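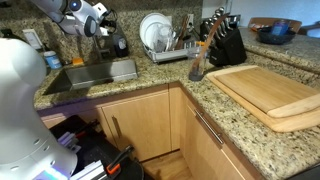 Clullusthorpe Players seek a prompter, and possibly a second murderer

Shares 11

Our last prompter has moved to the coast, where we hope the sea air will do something for her nerves. The post is therefore open from April. We would like to fill it before the first read-through of The Hulau Inheritance, a thriller in three acts (two, if Agnes Fagerlund is allowed near it with a pencil).

You will sit on a stool in the wings, stage left, with the script and a small lamp. When an actor stops talking and looks at the ceiling, you say the next line, loudly enough for the actor and softly enough for row C. Telling a lost line from a dramatic pause is most of the job. Our leading man has a great many dramatic pauses and they are nearly all lost lines.

We rehearse twice a week at Rønning Hall, half past seven until we are asked to leave. The play runs for 5 nights. There is no pay. Travel costs can be claimed on the green form, and you get two tickets for the opening night, though not one for yourself as you will be on the stool.

You should be able to read by poor light, keep your place while people argue about a sofa, and stay awake through the inspector's speech at the end of Act Two. It runs to 475 words. We have timed it and would rather not say. Experience is welcome but so is the lack of it, and you needn't live in the village. A working knowledge of the plot would put you ahead of much of the cast.
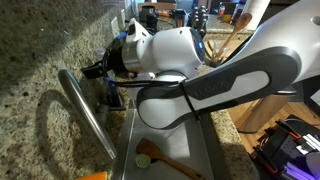
Moira wrote underneath the last notice that she had prompted for us for one season and could still recite the vicar's part in her sleep, according to her husband, and would we please mention that the stool has no back. We are happy to mention it. You may bring a cushion.

We are also short of a second murderer. He or she has some 11 lines, a limp (either leg, but choose one) and a fall down the Munero staircase, so called after the firm that gave us the wood. It has four steps and is perfectly safe if taken slowly, which the script doesn't really allow. Auditions for this part will be held straight after the read-through. Nothing need be prepared. Anyone who has played a corpse for us before should say so, as audiences round here do remember.

To put yourself forward for either, leave a note for Agnes in the box by the hall door, with a telephone number and the evenings you can't manage. Please write clearly. Last year we cast a man as the butler who had only wanted to hire the trestle tables, and he was very good, but he has asked us not to do it again.

2 comments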